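Visit report: Vass basket works, Plernalari

The September visit was arranged by Csenge Deák and started at 9.30 in the goods yard. Five of us went. Orsolya Szilágyi, the production manager, took the group through the works in process order, from material store to packing.

The store holds natural willow on the north side and extruded synthetic cord on the south side. Willow is bought in bolts, graded by length and soaked before use. Soaking time depends on thickness and on whether the bark has been left on. The tank room is kept at a steady temperature, and a card on each tank records when the bolts went in. Synthetic cord needs no soaking but has to be unreeled and rested, otherwise it keeps its curl and the side walls pull inwards.

Weaving is done by hand at 27 benches. Stakes are set into the base first, then the side is worked up in plain weave, with the weavers passed in front of one stake and behind the next. Spacing is checked with a brass gauge every few rows. Masaru Chiba asked about rejects, and the answer was that most are for leaning walls and very few for broken strands. 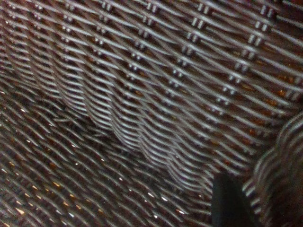
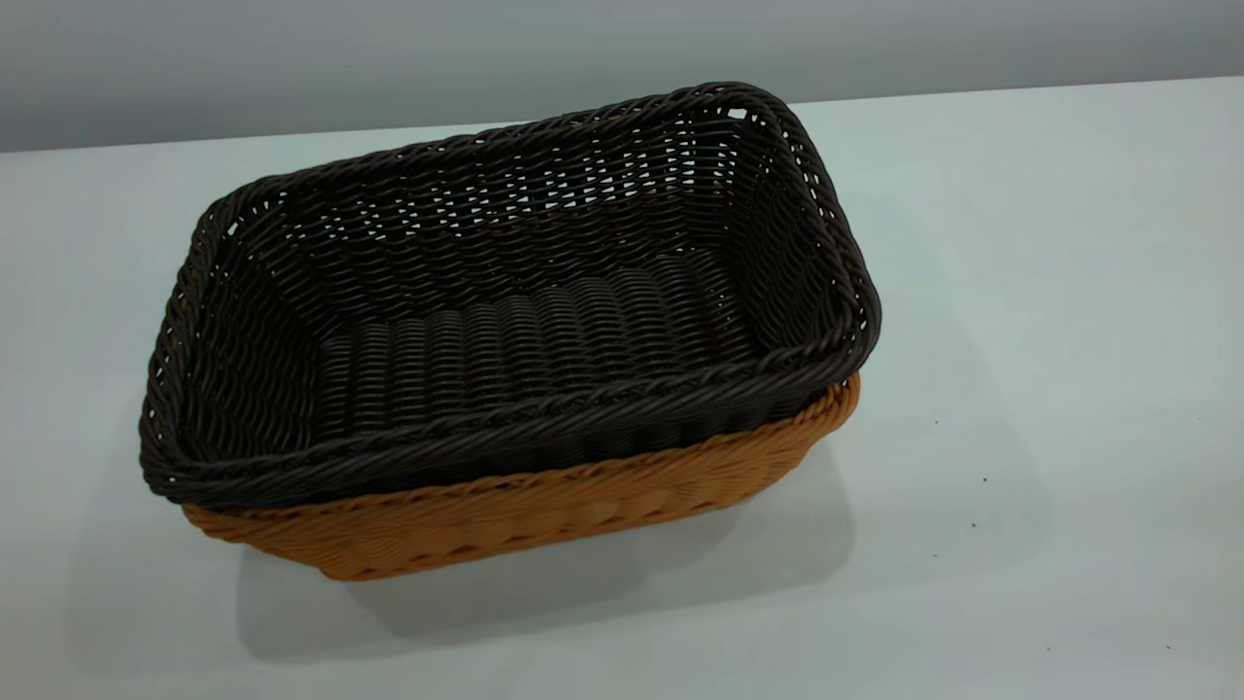
Dark brown weave at close range, and the dark basket nested in a larger orange-tan one.

Nesting matters more to the works than I had expected. Freight is charged by volume, so the sizes within a range are planned to stack inside each other. The rim decides the fit - a thick braided border adds width at the top, and the next size up has to allow for it. The Himis range was redrawn last year for this reason and now packs 60 to a pallet, with paper between pieces.

The load test was the last stop. A basket is hung by its handles, weighted and left overnight, and any movement at the border is written up. Test sheets go back 286 weeks and are kept in the office.

Parking is limited and the yard gate closes at 4. Ilaria Piras has the handouts on border patterns for anyone who missed the visit. The next one is to the Prikine dye house, date to be fixed.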